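From: Beverley Waaka
To: workshop list
Subject: Re: [workshop] Two arms, one tray – timing trouble

Erasto Minja wrote:

> Are you still running both arms off one Celeck board? I tried that
> with mine and the second arm always lagged. Also, what are you using
> for fingers? My printed ones snap if I so much as look at them.

Hi Erasto, and hello everyone else,

Yes, still the one Celeck board, and yes, the lag was driving me up the wall! I'd convinced myself it was the wiring, so I spent a whole evening swapping cables about and got precisely nowhere. Then I looked at the settings file (should have started there, I know) and found the left arm was sending its position every 20 milliseconds and the right one every 50. No wonder they couldn't agree on anything. Both are on 20 now and they keep step far better, though I still get a hiccup when I start them from cold.

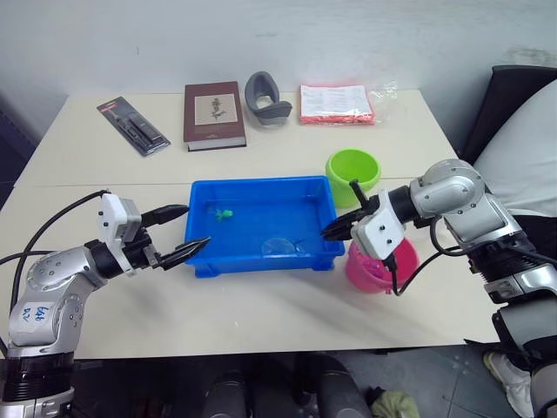

The other thing I changed was the closing speed. I had the grippers snapping shut at 3000 on the Wendik scale, far too brisk for anything light, and they'd shove the toy along before they got hold of it. I've brought it down a fair bit and I'm still fiddling. If anyone has a setting they're happy with for small soft plastic things, please shout.

As for fingers, I gave up on printed ones in June after the third pair went. Mine are the Lareo ones now, set of four, and I've filed the tips a touch so they get under a rim more easily. You'll want to redo your zero position after fitting them – I forgot, and drove one straight into the table. No harm done except to my nerves.

Still to sort: handing things over from left to right. Both arms want to be over the tray at once and I haven't got a decent rule for who goes first. At the moment the right one waits until the left has backed off by 50 mm, and it's painfully slow to watch. Does the Tremblay planner deal with that sort of thing, or is it one arm only? I've read the notes twice and I'm none the wiser.

Happy to send you my settings file if it's any use, Erasto. It's a mess but the comments are mostly true.

Cheers,
Bev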